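Idle power use in the second-floor computer room
Group 2 project report
Mei Tillman, Everett Ruiz-Ortega, Purificación Cantero

1. Background

The computer room on the second floor is open from eight in the morning until the building closes. Most of the machines stay switched on overnight. Our supervisor, Desmond Holloway, asked us to find out how much electricity they use when there is no one logged in, and whether a change of settings would lower it.

2. Method

We borrowed a plug-in Plavico meter and took readings in September. Each desk was measured at idle, in sleep mode and fully shut down. Every reading ran for 120 minutes. The room has a 230 volt supply and the meter was set to match.

Monitors were measured separately. The printer was left out, as it belongs to another department and has its own timer.

The first set of readings had to be thrown away. Updates had started on several machines in the evening, and what we had recorded was not idle use. We repeated the work on a Tuesday with updates paused.

3. Results

Idle use differed more between desks than we expected. The older Castellanos desktops used more than the newer ones, even with the same settings. Sleep mode brought both types down to nearly the same level. Monitors used very little once their screens had gone dark.

Over the whole test period the room used 519 kilowatt-hours, and the larger share was outside opening times — mostly late evening and weekends.

4. Discussion

Sleep mode is the simplest change. It was turned off on all the desks we checked, and Ezekiel Park in IT support told us this was done so that updates could run at night. The machines can be set to wake for updates and then go back to sleep. We tried this on two desks and both updated normally.

We did not look at how the processors behave at idle in any detail. Power-saving settings in the firmware may explain part of the gap between old and new machines, but we had no access to change them.

5. Further work

A second group could repeat the readings in winter and include the server cupboard, where the load never drops to zero. 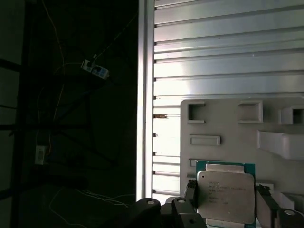
Our readings are saved in the shared folder under Gradungate, with one sheet for each desk. The sheets from the first attempt are there too, marked as not used.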